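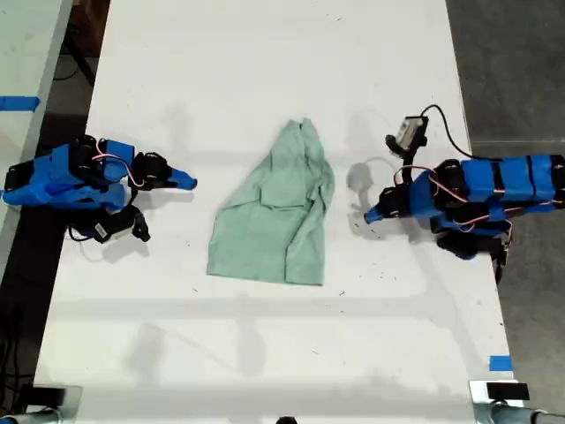 *A light green garment on a white tabletop between two robot arms.*

**Shoppers keep clothing apps but switch off the alerts, survey finds**

Canadians who download a clothing retailer's app tend to leave it on their phones, but many stop the notifications within the first month, according to a survey released in June by the mobile marketing firm Bekelo.

The survey was carried out online by the research company Lodness and drew responses from 352 adults who had installed at least one clothing app in the past year. Of those, 80 per cent still had the app on their phone when they answered. Only 40 per cent still had notifications turned on.

The most common complaint was frequency. Respondents said they were willing to hear about a sale, a delivery or an item coming back into stock, but objected to daily reminders about products they had already looked at. Messages sent late in the evening were also unpopular, particularly among parents of young children.

Delivery updates were the exception. People who had blocked all other alerts from a retailer often left those on, where the app allowed them to choose. Many apps in the survey offered a single switch for everything, and Bekelo says that is costing retailers an audience they could otherwise keep.

The company sells software that lets shops sort their messages into categories, so it has an interest in the result. The questionnaire and a full set of tables have been posted with the report.

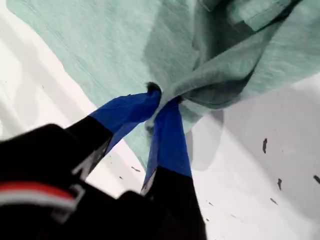

Price was the main reason for installing an app in the first place. A first-order discount was mentioned more often than store hours, sizing tools or loyalty points. Some respondents said they had installed an app at the till to get money off and had not opened it again, although they had not removed it either.

That group makes the installed base look healthier than it is, according to Ansah, a Toronto media agency that buys app-install advertising for several retail clients. The agency said in a note to clients that it now asks for a count of customers who open an app in their second month, and pays less attention to total downloads. It also advised against judging a campaign on its first two weeks, when discount seekers make up much of the traffic.

Tikley, a children's and casual clothing chain with shops in Ontario and Manitoba, took part in a trial alongside the survey. The chain replaced its daily alert with one message a week and gave customers separate settings for sales, orders and store news. It reported a 26 per cent drop in the number of customers turning notifications off during the trial, compared with the same period a year earlier.

Sales made through the app were flat over the trial. Tikley said it would keep the weekly schedule through the back-to-school season and look at the figures again in October. It has not decided whether to send additional messages in the run-up to the holidays, when most of its competitors increase theirs.

The survey also asked about text messages. Respondents were less tolerant of promotional texts than of app alerts, and older respondents were the most likely to have replied "stop" to one. Email drew the fewest complaints of the three, with many people saying they simply left it unread.

Lodness cautioned that the sample was limited to people who shop for clothes on their phones and should not be read as a picture of all Canadian consumers. The company plans to repeat the survey next year and add questions on grocery and pharmacy apps.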